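## Chapter 7: What the Planner Thinks It Knows

Most introductions to task planning start with a tidy world. There are blocks, there is a table, and a predicate such as *on(A, B)* is either true or false. The planner searches through combinations of these facts, finds a sequence of actions that reaches the goal, and hands the sequence to a controller. Proofs follow. If you have worked through Chapter 6, you can write such a planner in an afternoon, and it will be correct in every sense that the proofs care about.

We would like you to keep that planner, and we would also like you to stop trusting it.

The trouble starts with the facts. Somebody has to supply them, and in a working system that somebody is a perception module with its own habits and failures. When it reports *on(cup, tray)*, it has already decided where the cup ends, where the tray begins, and what "on" means when there are four other things in between. The planner never sees those decisions. It gets a clean symbol and treats it as settled.

Consider the job of clearing up after a party game. The goal sounds easy: cups with cups, straws with straws, cards squared into a deck. A person does it while talking about something else. Written as a planning problem, it has a start state that most published planners could not even load, let alone solve. Which cards are "on" which straws? If a card is propped up by a bundle of straws and you take the bundle, have you performed one action or two?
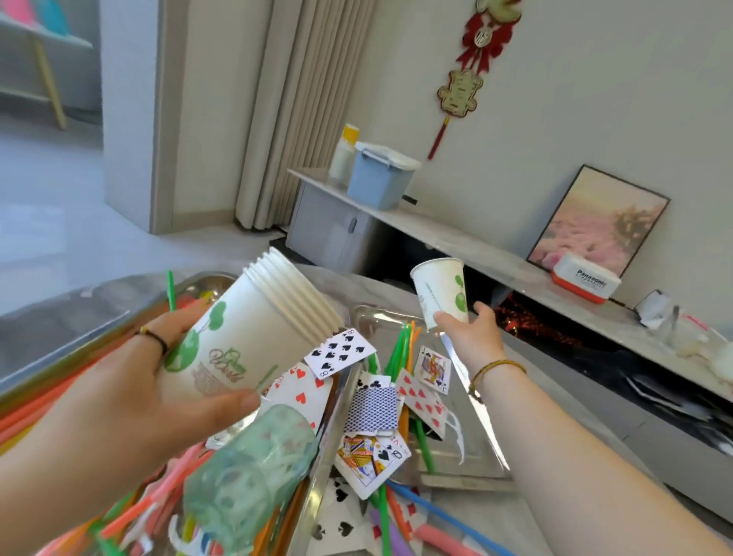

A common answer is to learn the whole thing from people. Record a person doing the job from head height, record many more, and train a policy that maps camera frames to hand motion. The appeal is plain. You skip the symbols, so you skip the arguments about symbols. We take this approach seriously and give it all of Chapter 9. But the claims made for it deserve a closer reading than they often get.

Take the Curkham sorting set, which we use in the exercises. It holds 3837 recorded segments of people handling small household items. That is enough to train something that moves convincingly. Whether it is enough to train something that *sorts* is a separate question, and the usual score does not answer it. The score compares predicted hand position with recorded hand position over the next 30 frames. A policy can do well on that measure by learning that hands near a pile tend to go down, close, and come back up. It need not know a jack from a queen, or a card from a napkin.

The authors of Stalach, an open planning toolkit, went the other way. They kept the symbols and added a confidence value to each one. We think this is an improvement. We also think it has been oversold. A confidence of 0.9 on *graspable(cup)* helps only if cups given that number can be grasped nine times in ten, and few teams check. When we ran the default Stalach detector on 30 cluttered trays, its most confident mistakes came from the same place every time: stacked objects. A sleeve of nested cups was reported as one tall cup, with high confidence. The planner then produced a flawless plan for a thing that did not exist.

Note where the blame falls in a case like this. The search was fine. The controller, had we let it run, would have followed its path to the millimeter. Each part passed its own tests, and the system as a whole was wrong — a pattern you will meet again in Section 7.4.

### 7.1 Three questions to ask first

Before choosing a planner, write down your answers to the following. Keep them with the code.

1. **What does the state leave out?** Every state description drops something. If yours has no way to say "nested," "tangled," or "leaning on," find out how often your task needs those words.
2. **When are the facts refreshed?** A plan built from a single snapshot grows stale with each contact. In a loose pile, moving one item can move several others.
3. **What does the test measure?** If the number can go up while the table stays messy, pick another number.

Readers who have used the Ivitz simulator may object that it handles all of this. It handles some of it. Ivitz gives you exact object poses for free, and a planner tuned on exact poses tends to lean on them. We will use the simulator in Section 7.2 with noise turned on, and in Section 7.3 with whole objects removed from the state. Save your Chapter 6 planner under a new name before you begin. You will need the unmodified version for comparison in Exercise 7.5.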